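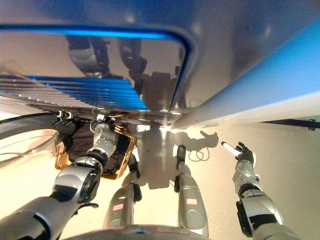

Slide 1. Title and welcome

Good morning, and thank you to the Sallstead district for hosting this session. My name is Ayana Tefera, and I coordinate the continuing education program for the regional library service. The title of this talk is "Keeping the Local Newspaper: What a Small Library Can Do With a Large Back Run."

Pause while latecomers are seated. Mention that the handout is on the table by the door and that the slides will be sent to all registered attendees.

Slide 2. What the session covers

The talk deals with one collection, the Pandodthorpe weekly paper, and the work carried out on it over the past several years. It covers storage, indexing, and public access, in that order. Copyright is addressed only briefly at the end. Colleagues with detailed copyright questions are asked to hold them for the afternoon panel, chaired by Gwilym Landeg.

Slide 3. The collection

The library holds 3,094 issues of the paper. Most are in bound volumes, of which there are 179. The remainder were received as loose issues, many of them folded in quarters, from two family donations and from the paper's former print office.

The run is not complete. There are gaps in the early years, and one gap of 17 months where no copy has been located in any collection we have contacted. The published finding aid states this plainly on its first page. Readers who travel to use a collection are entitled to know what is missing before they set out.

Slide 4. Condition on arrival

Newsprint of this period was made from ground wood pulp. It contains acid, and it becomes brittle and brown with age. Light and heat make the process faster. None of this will be news to the archivists in the room, but many of our branch staff had never been told it, and had been shelving the volumes upright in a sunny reading room.

Speak slowly here. The branch staff present should not feel criticized. The shelving decision was made before any of them were hired.

The survey form had four grades. Sound volumes could be handled by the public. Worn volumes could be handled with staff help. Fragile volumes were for staff only. The last grade, closed, was for volumes that were not to be opened until a conservator had seen them. Kiros Fikre designed the form and trained the team in its use. Copies are in the handout, and any library may adapt it without asking permission.

Slide 5. Storage

All bound volumes now lie flat, no more than three to a shelf. Loose issues were unfolded, placed in acid-free folders, and boxed by year. Each box carries a label on the short side only, written in pencil, since adhesive labels had fallen off in the previous store and left the boxes unidentified.

The store is kept cool and the blinds remain closed. Staff read the humidity gauge at opening and again at closing, and enter both readings in a paper log. An electronic logger was purchased later. The paper log was continued - the two disagreed for most of January, and it was the electronic unit that needed adjustment.

Slide 6. Indexing

This portion of the work took the longest and is the portion on which we receive the most questions.

The first plan was to index every article. After a trial on one volume, that plan was withdrawn. The index now covers births, marriages, deaths, court notices, school news, business openings and closings, and any article naming a street or farm in the district. General national news is left out, as it can be found elsewhere.

Indexers work from a written list of headings. New headings are proposed on a slip and approved once a month. Names are entered exactly as printed, with a cross-reference where a spelling is clearly an error. The Ferreira family, for example, appears under five spellings across the run, twice within a single wedding report. All five are searchable.

If time is short, skip the following paragraph.

Place names caused similar difficulty. The neighborhood now called Grumari was printed under an older name until the parish lines were redrawn, and for a period both names were in use for slightly different areas. The index records the name as printed and adds a note. It does not attempt to settle where the line fell.

Slide 7. Scanning

Scanning was contracted out for the bound volumes graded sound or worn. Fragile volumes were photographed on site over 40 working days, with one person turning pages and one at the camera. Maximiliano Paredes supervised this stage and has asked me to pass on two points.

The first is to agree on file names in writing before the first page is scanned. The second is to check every returned batch against the volume itself. In our case a complete supplement had been skipped where two pages were stuck together, and the page count supplied by the contractor matched its own files perfectly.

Slide 8. Public access

Scans may be viewed at any branch terminal. Printed copies are provided at the standard charge. Readers who need to see an original may apply in writing, and most such requests are granted.

Requests have come mainly from family historians, followed by schools and property owners checking old boundaries - a group we had not planned for at all. A short guide for that last group was written by Esben Dalsgaard and is kept at the reference desk.

Slide 9. Copyright, in brief

Issues past the term of protection are open without limit. Later issues are viewable on library premises only, under a written agreement with the present owner of the title. The agreement is reviewed yearly.

Slide 10. Questions

Invite questions from the back of the room first. Repeat each question into the microphone before answering. Close by 11:30, as the room is needed for the next session.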